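Two weeks with the Weketska and a stack of bath towels

By Mateja Hodžić 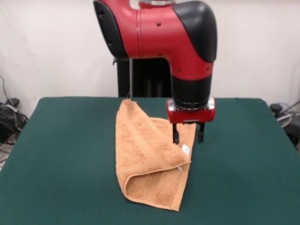 I fold towels badly, and I've made my peace with that. So when Drasen offered to lend us its Weketska arm with the new cloth-handling kit, I said yes before I'd even asked what it cost. (It's $2000 for the kit, on top of the arm, so maybe I should have asked!)

The pitch is simple. You show the arm a fold by guiding it through the moves yourself, you do that 25 times, and then you let the software chew on it overnight. Drasen says a small hotel or a busy gym could have it earning its keep in no time. I'm a bit less sure, but I had a lot of fun finding out.

Setup took me most of a morning. The manual is fine until you get to calibration, where it suddenly assumes you've done this before, and I ended up calling support. Valentin Zamfir picked up and was lovely about it – he had me redo one step I'd skipped and we were off.

Terry cloth is a tough place to start. It's thick, it bunches, and a corner that looks easy to grab can slide right out of a pair of narrow fingers. My first batch of lessons was sloppy and the arm copied my sloppiness perfectly, crooked folds and all. I wiped it and started over, slower this time, and the second batch went so much better. Out of 25 towels on my last afternoon, it folded 13 well enough that I'd put them on a shelf in front of guests. The rest I redid by hand, grumbling.

What I'd change: the software needs an undo button for lessons, badly. Right now one clumsy demonstration means deleting the whole set. Sivaprasad Nadar at Drasen told me that's coming in April, along with a quieter mode for the motors, and I'd wait for both before buying.

Would I keep it? For my own linen closet, no way. For a workshop that likes to tinker, yes – just budget for extra towels.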